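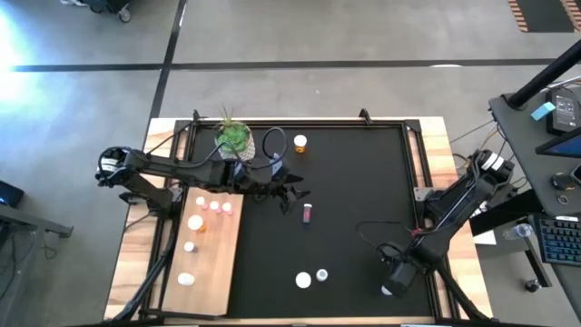
How often should the small bottles and caps be checked over?
Once a month is plenty for most rooms, plus a quick look any time a cap has been left off or a bottle has been knocked over.

Small Bottles and Caps – Room Checklist
Tramurness, September round
Checked by Mafalda Caldeira, comments read through by Custódio Aguiar

1. Every bottle has a cap that fits it – OK, with a comment
I tried each one by hand, and I do mean each one, so this took most of my afternoon tea break! Four of the white caps went on crooked the first time. They look so alike, those white caps, that it's easy to pick up the wrong one and keep turning until it sticks. If you feel it catching, please back it off and try another.

2. Loose caps kept together – NEEDS ATTENTION
I would dearly love to see a shallow dish for these. A cap on a table edge is a cap on the floor sooner or later, and I've been down on my knees for enough of them this year. Custódio has offered one from his own kitchen, bless him.

3. Amber bottles standing upright when not being handled – NEEDS ATTENTION
One was lying on its side on the light wooden board, and the other was standing as it should. Please stand them up before you go to lunch.

4. Labels readable on stored stock – OK
All 28 in the Nivo drawer can be read without a magnifying glass. Two are starting to curl at the corner, so I pressed them down again and will look next time.

5. Nothing open near the plant – OK
I do love that little succulent in its patterned pot, and it can stay. Water it at the sink, please, and let it drain before it comes back.

6. Floor clear underneath – OK
Swept at 4 and looked over again afterward. One cap found behind the door, pink, now back with its friends.

7. Lids on the waste tub and the spares box – OK
The spares box from Ansari still closes with a good firm click. There are 16 spare caps in it, and I've written that inside the lid.

Still to do before the next round: dish for the caps (Custódio), fresh labels for the two curling ones (me), and a copy of this sheet to the Wakatthorpe room, where they asked for one in the summer and I'm afraid I forgot.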